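3.2 Pick-up orders and store operations

The second data source is the order log of Fleto, a chain that sells regulated goods (tobacco, vaping products and, where the law allows, cannabis) from small storefronts. Fleto began taking online and phone orders for in-store pick-up in June, after the licensing rules changed. Before that month a customer could look at the product list on the store website but had to be physically present to reserve or buy anything. Payment still takes place at the counter in most stores, and a valid ID is checked there in every case.

The log covers 3436 orders placed with 82 stores. For each order we have the time it was placed, the channel (web or phone), the time staff marked it ready, the time it was collected or cancelled, and the number of items. We do not have customer names or addresses. Fleto removed these before the file was sent to us, and the last extract was made on Sep 14, 2021.

Stores differ in how they prepare orders. In some, one employee is assigned to pick-up orders for the whole shift and does little else. In others, whoever is free at the register takes the next order from the screen. Store managers chose between these two arrangements on their own, and the chain did not set a rule. We therefore treat the arrangement as a store characteristic and include it as a control, but we do not read its coefficient as causal.

A further difference is the software. Stores in the northern sales region use Tradano, which holds stock for a pick-up order as soon as the order is placed. The remaining stores use an older register system in which stock is held only when an employee opens the order. An item can then be sold to a walk-in customer in the meantime. We code an order as "short" when at least one item was missing at the time of collection. Orders changed by the customer before collection are not coded as short, even if the change followed a call from the store about a missing item. This understates the true rate in the older system, and Section 5 reports a version of the main table with these orders recoded.

Phone orders needed more cleaning. Employees typed them in by hand, often after the call had ended, so the recorded time of placement can be later than the actual time. Where the "placed" and "ready" times are identical we drop the order from the waiting-time analysis but keep it in the counts.

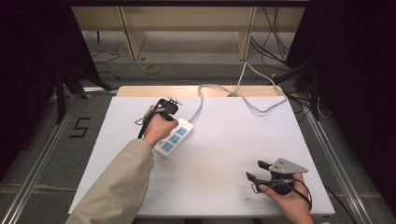
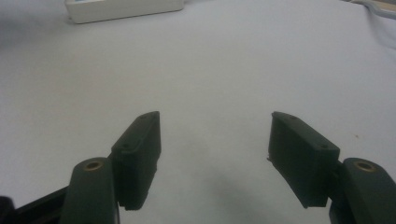 Figure 2. Hand-held grippers: one in each hand over a white board (first panel), and a closer view of a pair of open dark green fingers (second panel).

3.3 Interviews with store managers

The order log says nothing about why a store adopted pick-up early or late. To fill this gap, Ladi Obi interviewed managers in the towns of Căpraru and Plusmont between the first and the second extract of the log. The two towns were selected for their different rules on store numbers. Căpraru had a fixed cap on licenses during the whole period. Plusmont lifted its cap shortly before pick-up sales were allowed.

Interviews followed a short written guide and took place in the store, usually before opening. Managers were asked how licensing officers had explained the pick-up rules to them, what they had to change at the counter, and whether they expected new competitors. They were also asked how they handled a customer who arrived without ID for an order that was already packed. Notes were typed up the same evening and coded by two of the authors separately. Disagreements over codes were settled by going back to the notes.

Managers in Căpraru mostly described pick-up as a way to shorten lines at the end of the working day. Those in Plusmont spoke more about keeping regular customers once other stores opened nearby. Several in both towns said that the written guidance from the licensing office had arrived after the first orders, and that they had called the office for an answer on how long an unpaid order could be held. The answers they reported getting were not the same.

3.4 Measures

The main outcome is waiting time, defined as the number of minutes between placement and the "ready" mark. Overnight orders are counted from the next opening hour of the store. Waiting times above 400 minutes are set to 400, as most of these belong to orders that staff forgot to mark. The second outcome is an indicator for orders that were never collected. Stores cancel uncollected orders at closing time on the following day, so this indicator is available for all orders in the file except those placed during the last 2 days before the extract.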